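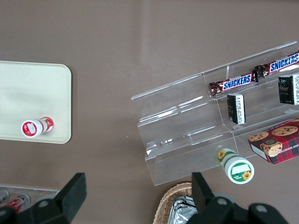 ## Ticket 1344: wrist camera arm stops over display stand

**Opened:** April 24, 2023
**Site:** Giston test bench
**Reported by:** Dusitz
**Status:** open, workaround in use

**Problem**

Arm goes into protective stop when it comes down near the clear stepped stand. 6 stops in 17 runs. Bottles lying in front of the bottom tier are worst. Snickers on the top tier pick normally.

**Checked so far**

- Foam on finger tips: seated, no tears.
- Bracket bolts: tight.
- Depth readings: gaps where the clear panels reflect the lights.
- Layout sheet: dated January, doesn't show the stand at an angle.

**Against the Imby cell rules**

Rule 5 says no item may be laid where a finger has to pass closer to a fixture than the set clearance. The bottle with the green band breaks this. Rule also says the stop limit must not be raised to get through a run. It had been raised on two runs. Put back to default and logged.

**Workaround**

1. Keep loose bottles in the trays, clear of the stand.
2. After a stop, inspect both fingers before reset.
3. Record every reset in the log, including ones during set-up.

**Next**

Stępień to send a revised layout sheet. Leave ticket open until 17 runs are done on it at the default limit.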